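4.2 Waiting at the counter: what people do when the queue has no shape
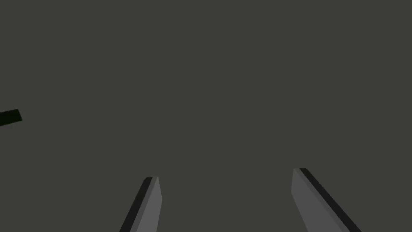
Figure 3. Plain dark grey surface, computer-rendered.

The literature on queueing has been written largely by people who were not standing in one. It offers arrival rates, service rates and a good deal of algebra, and it assumes that the person at the back knows where the back is. In the three bakeries we studied in Gallau this assumption failed before eight in the morning and did not recover until after lunch.

None of the shops has a rope, a ticket machine or a line on the floor. Customers come in, look over the others already present, and settle into a loose crowd facing the bread. Order is kept in memory. Each new arrival is expected to work out who was last and to hold on to that fact until served, a task made harder by people who step outside to take a telephone call and come back with every intention of resuming their rank.

We recorded 28 sessions, each covering the morning trade, and wrote down every occasion on which the order of service was openly questioned. Disputes were fewer than we had hoped. The usual form was a short exchange in which both parties insisted that the other was first, and these could last longer than the purchase that followed. We had not planned a category for such cases in the coding sheet. They were entered under "other", which by the second week was the largest category we had, and we were obliged to split it.

The revised scheme separates offers (a customer gives up a place without being asked), claims (a customer asserts a place) and what the coders came to call hovering. A hoverer stands close enough to the counter to be served and far enough from it to deny wanting to be. Staff at Vondráček, the oldest of the three shops, deal with hoverers by serving them last whatever their time of arrival, a rule that is written down nowhere and that every regular customer could recite to us. Staff at Zornen serve them at once to get them out of the way. Hovering was more common at Zornen.

It would be tempting to leave the matter there and recommend the Vondráček method to the trade at large. Two things stand in the way. First, the shops differ in size, and the smaller the room the harder it is to hover with any conviction. At Zornen there is a window ledge that might have been built for the purpose. Second, customers chose their own shop, and those who like to stand about may simply go where standing about is rewarded. We asked a number of them whether this was so and received some very cold looks.

The third shop, Flultine, brought in numbered tickets part of the way through the study, without telling us. This gave us a natural experiment and ruined a table. Complaints about order did stop. Complaints about the tickets began on the same Tuesday and were more varied: the numbers were too small to read, the roll ran out, the numbers called did not match any number held. Several customers took a ticket and then went on keeping the order in their heads as before, and when the two systems disagreed it was the ticket that gave way. One customer held up a number that had been passed some time earlier and was served on the strength of having been seen at the door.

We also put a short questionnaire to households in the district. Of the 4000 forms delivered, 600 came back in a state fit for use. Respondents were asked how they knew when it was their turn. The most common answer was "you just know", followed by "the woman behind the counter knows", and these were often given by the same person. Asked whether they had ever been served out of turn, most said yes. Asked whether they had ever been served ahead of their turn, most said no. Both cannot be true of the district as a whole unless the missing turns are being taken by those who did not return the form, a possibility we mention for completeness.

A limit of the method should be stated here. Our observers had to stand somewhere, and in a shop with no visible queue anyone standing is taken to be waiting. They were asked several times what they would like. Refusing drew attention, so they bought something, and in buying it took a turn that would have gone to somebody else. Purchases by observers were left out of the counts, but their effect on the people behind them could not be. In the February sessions the observers also took to arriving early, before the poppy-seed rolls sold out, and the timings for the first part of those mornings are therefore better covered than the rest.

Section 4.3 turns to the post office, where there is a rope.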